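Gripper trials FAQ

Updated Sun 16 February. Short answers, we're busy. If yours isn't in the list, mail the Zurstead bench adress and wait a bit.

Which grippers are in the comparison?
Two hand-held ones. The Deder (parallel jaws, ribbed pads) and the Rukov, older, narrower fingers. Egilsson arm comes in August, not before. Don't ask for early numbers on it.

How many trials so far?
600 on the Deder, fewer on the Rukov. Each run capped at 30 seconds. Over 30 and it's logged as a miss, even if you nearly had it.

Do I need a lab to join in?
No. Bedroom, kitchen, garage, all fine. Homes are better for us. Soft surfaces, patterned cloth, odd light. A bare bench tells us very little about pads.

What counts as a good pick?
Object leaves the box, stays between the pads, goes down where you meant it to. Squashed a bit is OK. Bent and sprung back is OK. Dropped and caught with the other gripper is a miss, sorry.
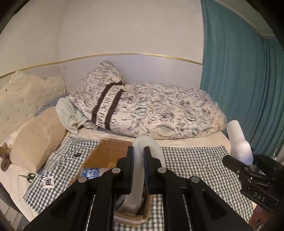 Bendy things are where the pads matter most. Close slowly. If you snap the jaws shut a curved strip will roll out sideways and you'll blame the gripper. Rigid stuff is more forgiving, go quicker there.

One hand or two?
Either. Mark it on the sheet. Two-handed runs get scored seperately so please don't mix them in one batch.

Can I swap the pads?
Yes, between batches. Never mid batch. Blue ribbed is the default on the Deder, smooth ones are in the small bag. Two screws, don't overtighten.

My jaws close unevenly.
Open fully, power off, count to ten, power on. Still uneven? Check the pivots for thread or fluff. Common on beds. Still bad, send it back to Zurstead.

Which controller firmware?
1858 or later. Earlier builds drop the grip force reading after 100 closes or so and the whole batch is no use to us.

Which one is winning?
Deder on soft and floppy, Rukov on small and flat. So far. Ask again after August.

Can I keep the gripper?
No.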